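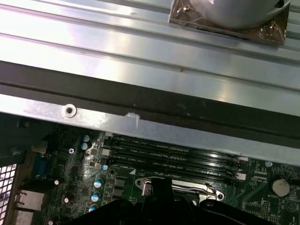 I've had the side off the old Pameck for most of August and the dining table has been out of action the whole time. We've been eating off our knees. I did say it would be a weekend job, and I'd like it on record that I believed it when I said it.

Some background if you're new. I bought the machine second-hand because I wanted something in the house to keep all our photos on, plus the music, plus the scans of my grandparents' letters that I keep promising the cousins. It was an office workstation in a previous life, and it weighs about the same as a sack of wet sand. I paid more in petrol fetching it than I did for the computer (nearly true, anyway). It ran beautifully for two years and then started switching itself off in the evenings, usually when I'd left it copying something big and gone to put the tea on.

So, off came the side. I love the inside of older machines. Everything's metal! There are proper ridges pressed into the panels and a great dark rail going right across, and you have to sort of peer under it to get at the board. Someone thought about where each screw was going to go. It also means there's a lot to scrape your knuckles on, and I found most of it.

The dust was the first thing. I'd expected a bit of fluff and what I got was a felt slipper. I took it all outside to the back step with a soft paintbrush and one of those rubber puffer things for cameras, and did it a corner at a time. No hoover. I know people do use the hoover, and I know they get away with it, but I'm nervous of static and even more nervous of sucking up a jumper or a tiny screw. I hold the fan blades still with a finger while I brush, otherwise they whizz round and fling it all back at you.

Then the memory. There are four slots on this board, and the printing next to them is so small I had to get my sewing glasses. DIMM_CPU1 this and that. I drew it all out on the back of an envelope before I started moving sticks about, and I'd urge anyone to do the same, even if you think you'll remember. I was certain I'd remember the last time, and I spent a whole evening with the thing beeping at me.

Getting the sticks in is the bit I always hate. You line up the notch, press down at both ends and it needs much more of a shove than feels polite, and then the latch clicks over and you can breathe again. I bought a pair of Rodov ones second-hand, seven pounds with the postage, and I was quite prepared for them to be duds. First go, nothing. Black screen. I took them out, gave the contacts a wipe with a pencil rubber, put them back and had a cup of tea before I dared try again. Second go, up it came, all the memory showing! I did a small lap of the kitchen.

I had a good look at the capacitors too while I was in there, the little cans with the blue and silver tops. You're looking for bulging or any crusty stuff leaking out. I went along them with a torch, then went along them again in the morning when the light was better, and I'm leaving them alone.

The switching off, I'm fairly sure, is down to the power supply, and I've ordered a replacement from Aguiar. I dithered for ages between that and a Hiromano, which has nicer cables but was out of stock everywhere I looked. I've gone for 300 watts, same as the old one. There's a long argument on the forum about whether you ought to go bigger, and I read every page of it and came away none the wiser.

In the meantime I've been sorting out the screws, which live in an egg box with a label stuck in each dip. There's one left over that doesn't match anything. It's longer than the rest, with a flat head, and I've offered it up to every hole I can find. If you've got one of these machines and you know where it goes, do leave me a comment. I'd like to get the side back on before we have people round for Sunday lunch, and I'm told the table is needed for that.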